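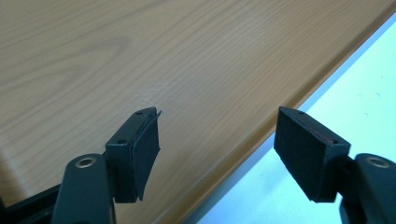 Pyo, April 17, 2024

I've been putting off writing up the Stanell refit kit until I'd been through a whole cycle with it: fit new pads, use the gripper hard, watch the pads wear, fit the next ones. Now I have, and I'm happy to say I like it even more than I did on day one. If you look after a hand-held gripper with two fingers and foam or rubber pads, please read on, because this little kit has made the dullest job on my bench kind of fun!

Some background first. We run one gripper for tabletop work, picking up and setting down small household things, and it gets used a lot. The counter stood at 3,114 grasps when I pulled the old pads. I look after the tool between sessions, which mostly means pads, screws and pivots, in that order of how often they give me trouble.

The left pad in the photo is the kind of thing I look for at the start of every check. The upper corner has lifted and curled away from its holder, while the right one sits flat and tight. A lifted corner is easy to ignore. The fingers still close, the object still comes up, and you tell yourself you'll get to it later. Then the corner folds over on something thin and you lose an afternoon wondering why one side grips differently from the other. (Ask me how I know.)

So, the kit. You get pre-cut pads in pairs, adhesive sheet cut to the same outline, a plastic scraper, a small driver, spare holder screws and a flat block with a slot in it that Stanell calls the press shoe. It all comes in a shallow tin with a card folded into the lid. The card is the instructions, and it's good. Big drawings, short lines, no hunting around on your phone with gluey fingers.

The scraper is where I started to get excited. I used to take old pads off with a blade, and I have the nicks in my holders to prove it. The Stanell scraper has a slightly springy edge that slides in under the pad and lifts the adhesive with it. Not every time - old glue still leaves crumbs in the corners - but most of the face comes clean in one go. I wipe down with alcohol after that, let it dry, and check with a fingertip for anything I've missed.

The press shoe is the real star, though. It fits over the holder and pushes on the whole pad evenly, right out to the tips, and the tips are where mine always start to peel. You put the pad on, slide the shoe over, squeeze, and leave it clamped for 60 minutes. The card says you can get away with less. I tried less, once, and had an edge coming up by the end of the week. Give it the hour and go have lunch.

I also like that you can do the job with the holders still on the arms. Two screws per holder isn't a lot of work, but every time I take a holder off I have to line it up again, and I'd sooner leave well alone. While the pads set I check those screws for snugness and work each arm through its travel by hand to feel for any grit or slop at the pivots. There's nothing in the tin for bushings, and I wouldn't expect there to be. I just think it's a nice moment to check them.

A few grumbles. The pads run a hair long for my holders, so I trim the lower end with scissors after pressing. If you forget, you get a small tab hanging past the bottom of the holder, and it will catch on a tabletop sooner or later. The spare screws are loose in the tin and mine went everywhere the first time I opened it. And the adhesive sheet is fussy to peel from its backing. I start it with tweezers now and it goes much better.

I had been buying Huvov pad strip and cutting my own, and I don't want to knock it. It's grippy, it's cheap, and if your holders are an odd shape it may still be the better buy. But my hand-cut pairs never quite matched, and I'd usually ruin 3 before I got 2 I liked. With the kit I'm done before the coffee's cold, clamping time aside.

My routine these days is to look at both pads from above with the fingers open, run a thumbnail along each top edge, and change the two together even when only one has gone. Mixing a fresh pad with a worn one has never worked out well for me.

I bought mine with my own money from Grindidari, who also sell the pads and adhesive as a refill without the tin. The refill is what I'll be ordering from here on. The press shoe shows no wear at all so far, and I've got a second gripper waiting for the same treatment in November.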